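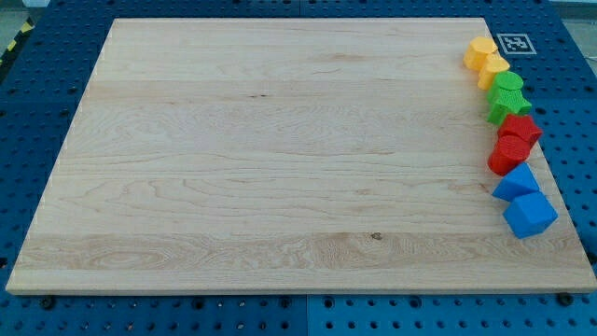
Sorting cell, work board with the block set along the right side, tag on the table past the far corner.

Rika sorting cell: progress report for April
To: Stamatia Galanis, Virkley program office
From: Modupe Ibrahim, Mukorwood bench lab

Status

Behind plan. The sorting milestone isn't met and I'm not asking you to count it as met. We had a fault on Thursday that stopped the arm against the work board, and the short-term fix we put in does not convince me. Details are below, along with what I want to do with the remaining money for this phase.

What was supposed to happen

The task in the work plan is simple to state. The arm takes colored plastic blocks off a wooden board, one at a time, and sorts them by color and shape. The set has yellow, green, red and blue pieces, with cylinders, cubes and a star-like or cross-like shape among them. The table is a pegboard top built from modular sections, and a printed square tag lying flat on it gives the camera its reference. Everything the arm knows about where the board is comes from that tag.

The plan called for 34 full runs in the month with no operator stepping in. We completed 22 before the fault and I stopped the count there. Of those, 5 needed somebody to step in, all of them for a block that had rolled or was sitting on a slant when the gripper came down. I had expected that kind of trouble. Cylinders lying on their sides roll when you touch them, and the grasp planner we got from Brandão still treats every piece as if it were standing up straight.

The fault

On Thursday morning, partway into a run, the arm went down for a block and kept going. The fingers met the board instead of stopping above it. The force limit tripped and the arm halted, as it should, though later than I'd like. The operator was outside the taped line and was never in reach. There was no injury. One finger pad was torn and has been replaced.

The logs put the target height 5 millimeters lower than in the run before it. Nothing in the program changed between the two. The commanded position was reached accurately, so this isn't a worn joint or a slipping brake. The arm did what it was told and what it was told was wrong.

Brandão's support desk looked at the logs and came back the same afternoon with "lighting variation." I don't accept that yet. The lighting over the table is even and we haven't changed it. They offered no figures, and when I asked what size of height error they would expect from a change in light, I got a link to the installation guide.

My own view, which I hold loosely, is that the tag pose was misread. The tag is small in the camera view and sits beyond the far end of the board, so a small tilt error at the tag becomes a larger height error by the time you get to the near end of the board. The failed pick was near the front. That fits. It also fits a tag that had lifted slightly at one corner, and we have no record of whether it had, because the system keeps the computed pose and throws away the picture it came from. I consider that a design mistake and I said so when the logging was specified.

What we changed

The software now refuses to start a run if the tag pose has moved more than a small set amount from the last accepted one. We also put a floor under the arm's travel, a fixed height it can't pass over the board whatever the vision says. The force limit has been lowered and the pictures are now saved along with each pose.

The floor is the only one of these I trust. It doesn't depend on the camera. The pose check compares a possibly bad reading with an earlier reading that nobody has verified either, so if the first is off, the second will agree with it happily. Brandão considers the pose check a fix and would like to close the ticket. I have asked them to leave it open.

We have not been able to make the fault happen again. I know that will sound like good news to some people in the program – it isn't to me. A fault we can't repeat is a fault we can't show we've removed.

Safety record

The event is logged as a contact with a fixed object. I considered calling it a near miss and decided against it, given where the operator was standing. But the stop came later than the value in our risk assessment, and the assessment has to be redone with the measured figure before anyone works with the guard circuit in teach mode. Until then teach mode is locked out and I hold the key. This slows down setup work and I've already had complaints.

Money and time

Spending is in line with the plan apart from the finger pads, which we bought as a pair. Operator hours are under plan, for the bad reason that the cell stood idle at the end of the week.

I'd like to move part of what was set aside for the second block set to a measuring job. We would put a dial gauge on the board at a grid of points, compare those heights with what the vision reports, and repeat that over several days with the tag lifted and laid down again each time. It's dull work. It would tell us whether the tag idea holds up, and if it doesn't, I'll drop it. The second block set can wait. Adding more shapes to a system that can't say how high its own board is seems to me a poor use of your money.

On the schedule, the Rika project page still shows the demonstration going ahead as planned. I did not approve that wording. We could run a demonstration tomorrow and it would very likely go fine, and you would learn nothing from it about whether the arm will go into the board again.

Needed from you

A yes or no on moving the block set money. Also a word from your side to Brandão about the open ticket, as they answer Virkley faster than they answer us.

The logs from the last run and the one before it are in the shared folder, with Brandão's reply in full.

M. Ibrahim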